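Student Projects > Product Design, Second Year > Everyday Objects > Reports

The Paper Cup Report: One Table, a Lot of Cold Tea and a Sorting Problem
by Matěj Kubíček

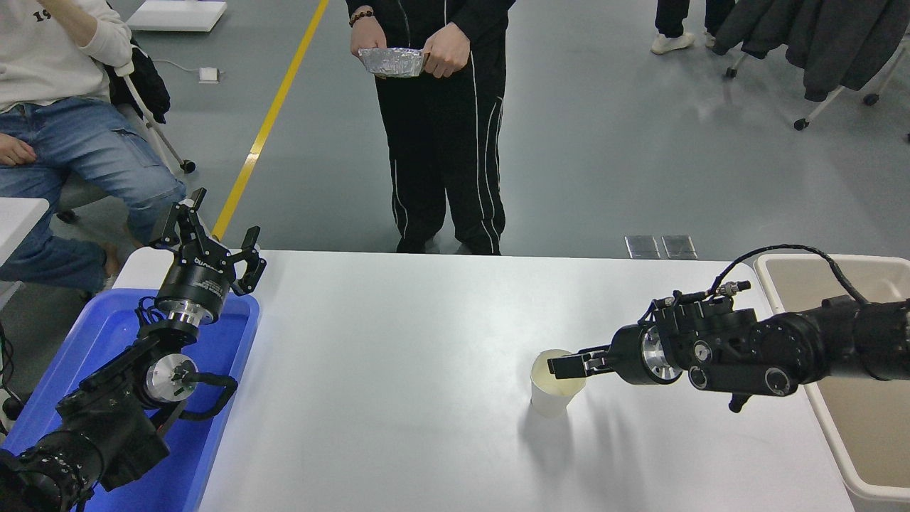
Why cups

My original proposal was about chairs. Everybody's original proposal was about chairs, and my tutor very kindly asked whether I had noticed anything else in the Warnbridge building that bugged me. I had! Every afternoon the bin by the third floor sink was full of paper cups, and a good half of them still had a drink in them. The bag leaks, the floor under it gets sticky, and whoever lifts the bag out gets a shoe full of cold tea (me, twice).

So the project became this: what happens to a white paper cup between the moment someone stops drinking from it and the moment it leaves the building, and can a table make that go better? I wanted to stick to a table because the landing already has room for one, and because I can't do plumbing.

What I counted

For my first round I stood on the landing with a clipboard and logged 192 cups. I wrote down whether each one came to the bin empty, with a mouthful left, or with a proper drink still in it. "Proper drink" meant above the halfway line, which I judged by eye. White cups are easier for this than I expected, as a darker drink shows through the side a bit if the light is good. Pale drinks are harder. Lemon tea was my nemesis and I looked down into the top of every one.

I also asked the building office how many cups the Llewellyn café downstairs goes through in a month during term, and they gave me 3,740. I don't know how many of those come up to our floor, so I haven't tried to scale anything from my own count. A girl in my seminar group said I should, and we argued about it all through lunch, and I still think I'm right.

The table

I borrowed a plain white rectangular table from the model room. White was a lucky accident. Spills show up right away on it, and you can see from across the landing whether anyone has left a mess. The downside is that it looks grubby by noon, and I spent more time wiping it than I did on my literature review (my tutor has been told).

On it or next to it I tried three things in different orders:

A bright blue plastic tray, for cups still with something in them. The sides are high enough that a knocked cup stays in the tray and the drink does too.

A big beige bin with a wide rim, for empties only. I picked this one for the rim, which gives you somewhere to tap a cup.

A pouring jug with a funnel, from the Lerkis catalog. This was the part I was proudest of and it did the worst. People won't pour a drink into a jug in front of other people. I think it feels like being in trouble at school.

Layout A had everything on the right, in a row. It made a line. People came up the stairs, met the back of the line, and put their cup down on the nearest windowsill, so I had basically moved the sticky patch.

Layout B put the tray at the left edge of the table and the bin at the right, with nothing in between. I didn't have much faith in it, to be frank, I mostly tried it since the jug had gone back. But it worked so much better! People walked up to the middle, looked down at the cup, and went one way or the other. The bare stretch in the middle seems to be where the deciding gets done. I would love to test how wide that stretch needs to be, and I ran out of weeks.

Labels, and why I hate them now

I made 8 versions of the label. The first ones had whole sentences on them and were read by no one at all, including the friend I had specifically asked to read them. The later ones had one word each. The final pair said DRINK LEFT? and EMPTY, in big plain capitals, taped to the landing wall over each end of the table. I had a version with little drawings too, but my drawing of a half full cup looked like a hat.

My advice to anyone doing a sorting project in the same module: make the labels last. I made them first and kept having to print them again whenever the layout changed, and the print room charges by the sheet.

Handling a full cup

This turned into its own little side study. A paper cup with a drink in it is a surprisingly floppy object. If you hold it around the middle and squeeze, the wall gives and the drink comes up to meet you. If you hold it up near the rim, where the rolled edge stiffens it, you can lift it and carry it without much drama. I tried this with cups filled to different heights, and holding just under the rim was the one I spilled least with, even when the cup was nearly full. It's also the spot where your fingers are farthest from the drink at the bottom, so people with a very hot tea often go for it anyway.

That mattered for the tray. With steep high sides you have to lower the cup in from above, and people who had grabbed it low down bumped their knuckles on the edge. Next time I'd look for a tray with one low side facing the person.

What changed

In Layout B the bag in the big bin stayed dry on every afternoon I checked it except 2, and both of those were the same kind of cup with a lid on, where you can't see what's inside. Lids are the big hole in this project. I left them out of my first count because I thought they were rare, and then Jomo (the juice place across the road) started a term-time deal and they were everywhere by December.

I'd also like somebody to work out who empties the tray. For the length of the project it was me, with a bucket, and that isn't much of a system.

Still to do

Add lidded cups to the count sheet.
Try Layout B with the table turned end-on to the stairs.
Find a tray with a low front.
Give the table back to the model room, clean.

Contact: Product Design office, Warnbridge building | © the student authors | Back to top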